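Print this page
E-mail this page
Search this site Enter keywords Go

Wear and Object Choice in a Shared Sorting Bin
Student project report, Pastcombe Technical College
Ksawery Jakubowski and Stefaniia Kovalchuk
Supervisor: Annelies Ammann
May 23, 2025
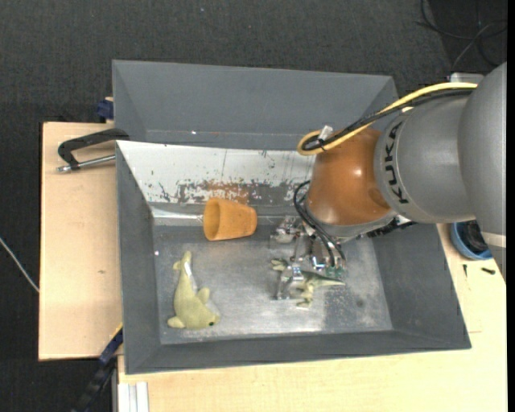
Our project started in December with a simple question from our supervisor. The bin in the handling lab has been used by several classes, each with its own set of objects, and every class has complained about something. Some said the objects slid into the corners. Others said the inside of the bin was wearing out. We were asked to look at the bin itself and the things that go into it, and to recommend which objects the lab should keep, which it should replace, and what should be done about the inside surfaces.

1. The bin

The bin is gray and open at the top, with sloping sides and a flat metal floor. The slope is useful in one way: anything dropped near the edge tends to end up lower down, where it can be reached. It also causes trouble. Light round things roll down the slope and keep going until they meet the opposite wall.

At the back, on the inside, there is a whitish panel. The upper part is still mostly clean. The lower part is badly scuffed, and the white has worn away in a ragged strip that shows rust-brown and dark gray. We looked at this strip more than at any other part of the bin, and it is the reason for our second recommendation.

The floor has cloudy scratches and pale smudges. It reflects the overhead lights, mostly near the front edge. Ladi Osagie, who shared the lab bench with us for the first half of the project, pointed out that a shiny object with no strong color is hard to pick out against it. We took clear plastic objects off our list after that.

2. The objects

We had a budget for new objects but spent very little of it. Most of what we tested came from the lab cupboard, from home, or from the discount shelf at Sarkitz. We tried 30 objects in total and sorted them into three groups: hard, soft, and in between.

Hard objects. The terracotta-colored pot is a good case. It has a wide opening at one end and tapers to a narrower base, so it does not behave like a ball or a block. If it goes over on its side it rolls in a curve. Students have to think about which part to take hold of, and the rim and the base call for different approaches. Mugs from the cupboard worked in a similar way, but two of them chipped and we stopped using them.

Soft objects. The yellow-green plush dolphin is the one we kept. It has a body that can be squeezed, a tail, and short fins that can be caught by accident. It also has a tag, and we left this on. We discussed cutting it off, but household goods come with tags and labels, and a set of objects with all of them removed would be less like real sorting work. Larger plush toys took up too much of the floor and hid whatever was under them.

Objects in between. The green toy dinosaur was the most useful thing in this group. It has legs, a long pointed tail, and a patterned body, and it looks quite different from one side than from another. A pencil case and a rolled pair of socks were also tried here. The socks came unrolled too often to be worth the trouble.

3. How we worked

For each session we put in a small number of objects, dropped them from the same height above the middle of the bin, and wrote down where each one came to rest: back, middle, front, or against a side wall. A session was 80 drops. We recorded 1,900 drops that we could use. The others were left out because an object landed outside the bin or because one of us forgot to write the result down — this happened more on Friday afternoons.

We also checked the walls at the end of every week and marked new scuffs on a paper plan of the bin.

4. What we found

Hard objects ended up against a wall more often than soft ones. The plush dolphin mostly stayed near where it landed. The pot was the least predictable object in the set, and its result depended a lot on whether it came down on its rim.

New marks on the walls came almost entirely from hard objects with edges. We cannot say what caused the old damage on the back panel. It was there when we started, and the lab log has no entry for it. Hamish Pryor from the workshop thought it could be years of contact at the same height, but we had no way to test this.

5. Recommendations

Keep a small standard set of 5 objects with at least one from each group. Our choice is the pot, the dolphin, the dinosaur, the pencil case, and an empty tea tin.

Repair the lower part of the back panel. We asked Dimitriou for a price on a replacement and Hasetti for a price on recoating. The recoating was cheaper, but the bin would be out of use for longer. The lab will have to decide this with the fall timetable in hand.

Wipe the floor before each class. The smudges come off with a damp cloth — the scratches do not.

Store the plush objects in a closed box. Ours collected a lot of dust on the open shelf over the winter break, and the dolphin had to be washed by hand before we could go on.

The drop records and the paper plan are in the blue folder in the lab office.

Print this page
E-mail this page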